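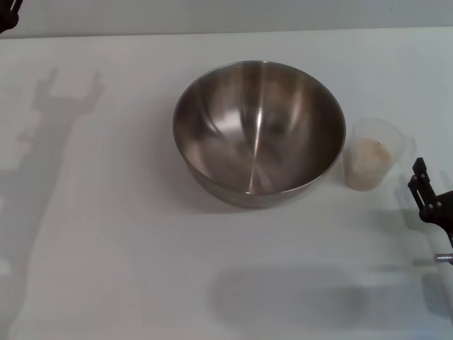
Herrera, Wed 26 August

Stosley Bench Scale, Series 2
Section 4: Setting Up and Weighing Ingredients

4.1 Before you start

This section covers placement, leveling, calibration and routine weighing. It applies to scales with firmware 3 and later. Owners of earlier units should use the printed booklet supplied in the carton, as the key names are different.

You will need:
The scale and its weighing plate
The power adapter, or four AA batteries
The 2000 g calibration weight (sold separately under the Proratden name)
A mixing bowl or other container with a flat base
A small cup for adding minor ingredients

Capacity of the scale is 5 kg, including the container. Read-out is in steps of 1 g.

4.2 Placing the scale

1. Choose a flat, rigid surface. Folding tables and wheeled carts are not suitable.
2. Keep the scale at least 50 cm from ovens, cooktops and air vents.
3. Set the scale down with the display facing you. Do not slide it on its feet.
4. Turn the four feet until the bubble sits inside the ring. Turning a foot clockwise raises that corner.
5. Press lightly on each corner of the housing. If the scale rocks, adjust the foot on that corner and check the bubble again.
6. Fit the weighing plate. The notch goes to the rear.

Note: The bubble must be checked again every time the scale is moved, even along the same counter.

Caution: Lift the scale by the housing only. Lifting it by the weighing plate can bend the load cell – damage of this type is not covered by the warranty.

4.3 Power

1. Plug the adapter into the socket at the rear of the housing before plugging it into the wall outlet.
2. If batteries are used, fit all four new at the same time. Do not mix alkaline and rechargeable types.
3. Press ON. The display shows all segments, then the firmware number, then 0 g.
4. Let the scale warm up for 30 minutes before calibration. For ordinary weighing no warm-up is needed.

The scale switches itself off after five minutes without a change in load. To turn off this feature, hold ON until A-OFF appears and press UNIT once. The setting is kept when the adapter is unplugged but is lost when batteries are removed.

4.4 Calibration

Calibrate at first use, after a battery change, and after moving the scale to another building.

1. Remove everything from the plate.
2. Hold CAL until the display shows C 0. Release the key.
3. Wait for the steady mark at the left of the display.
4. Press CAL once. The display shows C 2000, flashing.
5. Place the weight in the center of the plate. Do not touch the counter.
6. When the display stops flashing and shows PASS, remove the weight.
7. The display returns to 0 g. If it does not, repeat from step 1.

Note: Cans, bags of flour and similar packed goods are not accurate enough for use as calibration weights.

If FAIL is shown, the previous calibration stays in force. Check the level, check that nothing is caught under the plate, and try again. After three failures in a row, see Error codes, 4.8.

4.5 Weighing with a container

1. With the plate empty, press ON and wait for 0 g.
2. Place the container on the plate. The base should be fully inside the raised edge.
3. Press TARE. The display returns to 0 g and the NET mark comes on.
4. Add the first ingredient and read the weight when the steady mark appears.
5. Press TARE again before adding the next ingredient.
6. To see the total of all ingredients and the container, hold TARE for two seconds. Release it to return to the net reading.

A wide bowl can hide the display. In that case use the backlight (press UNIT and TARE together), or choose a narrower container. Do not hang the bowl over the front edge of the plate to make the display easier to read.

Note: Each use of TARE reduces the remaining capacity by the weight already on the plate. If 1200 g is on the plate, 3800 g can still be added.

4.6 Small amounts

Very slow additions may not register. The scale treats a slow drift near zero as a change in temperature and corrects for it, so that salt or yeast sprinkled in a few grains at a time can be lost from the reading.

For any amount under 10 g:

1. Put the small cup on the plate by itself and press TARE.
2. Add the ingredient to the cup in one or two portions.
3. Read the weight, then tip the cup into the bowl.
4. Put the cup back on the plate. Any reading other than 0 g is material left in the cup.

Amounts under 3 g should be weighed on a pocket scale with a finer step. The Wamer recipe cards give these amounts in teaspoons as well.

4.7 Cleaning

1. Switch off and unplug the adapter.
2. Lift off the weighing plate and wash it by hand in warm water with dish soap. Dry it before refitting.
3. Wipe the housing with a damp cloth. Do not spray liquid at the keys or display.
4. Remove flour from under the plate with a dry brush.

Caution: Do not use compressed air. It drives flour into the load cell opening.

Caution: The plate is not dishwasher safe. The four rubber pads on its underside will come off.

4.8 Error codes

E 1 – Zero is out of range. Remove all load, switch off, switch on again.
E 2 – Overload. Remove the load at once. If the code stays on with the plate empty, stop using the scale.
E 3 – Unsteady reading. Look for drafts, fans or a mixer running on the same counter.
E 4 – Calibration data missing. Carry out 4.4 in full.
Lo – Batteries low. Readings made while Lo is shown should not be relied on.

Any code not on this list requires service. Note the code and the serial number, found on the label under the weighing plate.

4.9 Spare parts

Weighing plate, part 107
Rubber pads, set of four, part 112
Leveling foot, part 115
Power adapter, part 120

Part 112 is out of stock until September. Orders already placed will be filled in the order received. The pads from Series 1 are thinner and must not be used as a replacement, as the plate will touch the housing under load.

Continue with Section 5, Units and Display Settings.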